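From: Theano Christodoulou
To: members list
Subject: Re: [members] Was the Jastau open day worth the drive?

Hi Santosh, hi everybody,

Sorry to take so long over this. I had half an answer written the evening we got back, and then the garden got hold of me and it sat in the drafts folder until this morning. I've left your questions in below so I can't wander too far from them (you all know I will anyway).

Santosh Kushwaha wrote:
> I saw that a few of you went over to the Jastau open day in March. Was
> it worth the drive? I'm trying to decide whether to propose it as a
> group outing next time. Also, did they show the robots doing anything,
> or was it mostly talks? My daughter is at the age where she will sit
> through exactly one talk. And is there parking?
>
> Santosh

Parking first, as it's the easy one. There's a lot behind the building that you reach from the Arklow Road side, and it was full by 10:30. We ended up behind the tile warehouse and walked back, five minutes or so, all flat. Soo-ah's knee had no complaints. If you come with a group I would say get there at opening, which was 9:30, and have your coffee inside. The coffee was free and really quite good, and there were those little sesame rings.

Now, the talks. There were 3, and we sat through two of them. The first was by Efthymia Triantafyllou, who runs the manipulation group, and I could have listened to her all day. She talked about why picking up a cup is so much harder for a machine than welding a car door, and she had a bag of kitchen things that she kept pulling out and passing along the rows, so even your daughter might have lasted! The second was from the Mitsotakis-Vlachou people, who pay for part of the work, and it was more about warehouses and had a lot of slides. I'm afraid I looked out of the window for some of it. The third clashed with the lab tour and we picked the tour.

The big arm in the front hall is what all the kids crowded around. It stacks foam blocks and then unstacks them, and it did that the whole morning. It's a Cosard arm, an older one, bought secondhand, and it dropped a block twice while I was watching and got a round of applause both times. There's a rope, and they are strict about the rope.

But the part I would drive back for was upstairs, where they record the household tasks. I had always imagined that somebody sat down and typed the movements in, joint by joint, and for the kitchen work they don't do that at all. A person takes a gripper in each hand, the same shape as the ones the robot will use, and simply does the job at a table: move the cup, straighten the cloth, that kind of thing. Then they do it again, and again. Efthymia said they had 387 good recordings of one task when we visited and were hoping for 2000 by the summer, and I thought of the poor soul setting that cup down for the six hundredth time.
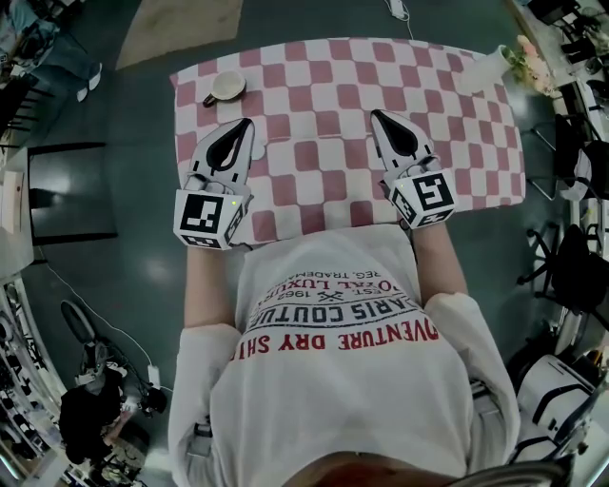
I asked about the black and white squares on the grippers, as I'd taken them for some sort of label. They are there so that a camera can work out where each hand is and which way it's turned. My late husband would have wanted to take one home and try it on the wheelbarrow.

They did let a few visitors try. Paraskevi Vasilakis went ahead of me in line and was very neat about it, and I was not. You lose all the feeling in your fingertips and have to go by eye, and my first instinct was to twist my wrist much too far. The young man looking after us was patient and said most people do the same. Children can try as well if they're tall enough to reach over the table comfortably, so measure your daughter before you promise her anything!

So yes, Santosh, I would propose it. The tour groups are small and you put your name down at the front desk when you arrive, there is no booking ahead. They told us over 600 people came last year, and I can believe it from the line for the elevator. Take the stairs if you can manage them.

Soo-ah Shim picked up a few extra programs and will bring them to the next meeting. And whoever lent me the blue umbrella in the parking lot, I still have it and it's hanging by my front door.

Warmly,
Theano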